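We got to Galness in the middle of the afternoon, after 90 minutes on the slow train from Brandthorpe. The fast one skips the stop in summer, which I only learned at the ticket window. The slow train has hard seats and no snack cart, but it runs along the river for most of the way and I didn't mind it.

The town sits on a hill above the river, with one road going up and a set of steps for people on foot. I took the steps. There are 300 of them according to the sign at the bottom, and I was carrying a full backpack, so I stopped twice. At the top there is a small square with a fountain, a bakery and a bench in the shade. I sat on the bench until my shirt was dry.

Galness used to make its money from wool. The old washing houses are still there along the stream on the north side, and you can walk into two of them. The stone troughs are worn down in the middle. There was one panel with some history on it, badly faded, and I gave up on the second half.

For dinner I went to Texier, on the street behind the church. It has eight tables and a short menu written on paper. I had lentil soup and then lamb with white beans, and a half carafe of the local red, a little thin but fine with the food. The bread was good. They don't take cards, so bring cash – the closest machine is at the bottom of the hill, next to the station.

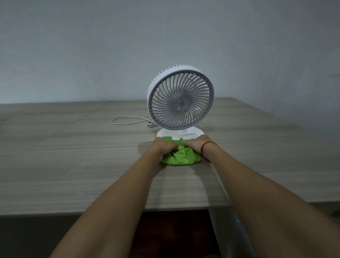 I stayed two nights at the Rendent, a small guesthouse just inside the east gate. My room was on the top floor and looked over the orchards toward the river. These old houses don't have air conditioning, and in July you should ask what the room has before you book. A plain white desk fan on a tabletop, the kind with a round head and a flat oval base, will get you through most nights if you open the shutters after dark and close them again by 8 in the morning. Breakfast was coffee, rolls, plum jam and a boiled egg.

On the second day I walked the wall. Most of it is open and you can do the full loop in under an hour. The west side has the best view, but there is no rail on part of it and I wouldn't take small kids up there. After that I went down to the river and ate a cheese sandwich under the bridge.

I took the early train back. Next time I would come in September, when the grape harvest is on and the fast train stops there again.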